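Print this article
E-mail this to a friend

Fuentealba releases new version of its bin-picking software

ELTSTEAD - Fuentealba, a small software group in Eltstead, has released a new version of Himum, its planning and control package for robot arms that sort mixed objects. The update went out to users in July and replaces the part of the program that decides which object to reach for next.

Earlier versions scored every object in view and then planned a path to the best one. If no safe path was found, the program went back to the start and scored everything again. The new version checks the path and the grasp together, and it keeps a short list of backups in case the first choice fails.

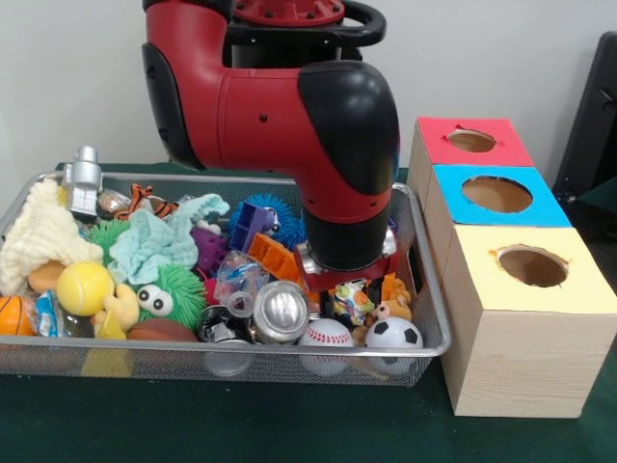 "Most of our lost time was in replanning," said Telma Herrera, who leads the planning work. "The arm would sit there while the software worked out something it had already worked out a moment before."

Herrera said the planner now gives itself 200 milliseconds to find a first move. If it runs out of time it takes the best path it has, as long as that path clears the walls of the bin and the other objects above a set margin. Users can change both settings in a text file. 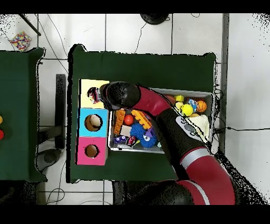 The release also changes how Himum handles placing. Each target opening is stored with its own center and width, and the gripper is turned to suit the object before it moves over the opening. In the old version the wrist angle was fixed when the object was picked up, and long items were often dropped across the rim.

Soft items are still a problem. Cloth and wrappers change shape when they are lifted, and the program's estimate of their size can be wrong by the time the arm gets to the box. Iara Arancibia, who works on perception, said the software now takes a second look after the lift and updates the outline before it plans the release.

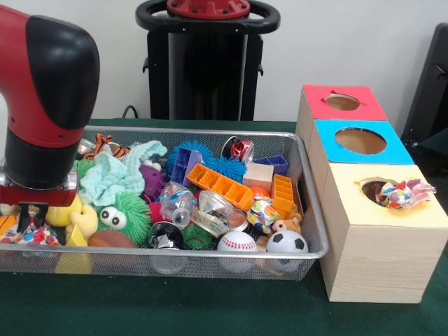 Clear plastic is the other weak spot. Depth readings on cups and bottles tend to have holes in them, so Himum fills in the missing area from the color picture and marks the result as low confidence. Objects marked this way are left until later in the run unless they block something else.

The group tested the planner on 3381 logged picks before the release. Arancibia said the logs were also used to fix a fault in which the program lost track of small objects hidden by the arm.
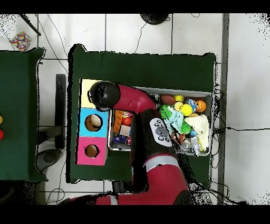 A tool for replaying logs is included. It shows each choice the planner made and the options it turned down, and it can hold up to 2000 picks in one session. Version 4 log files will open in it without being converted.

Fuentealba will show the software at a users' meeting in Hostville. Herrera said the next update will deal with two arms sharing one bin, but she did not give a date.

Print this article
E-mail this to a friend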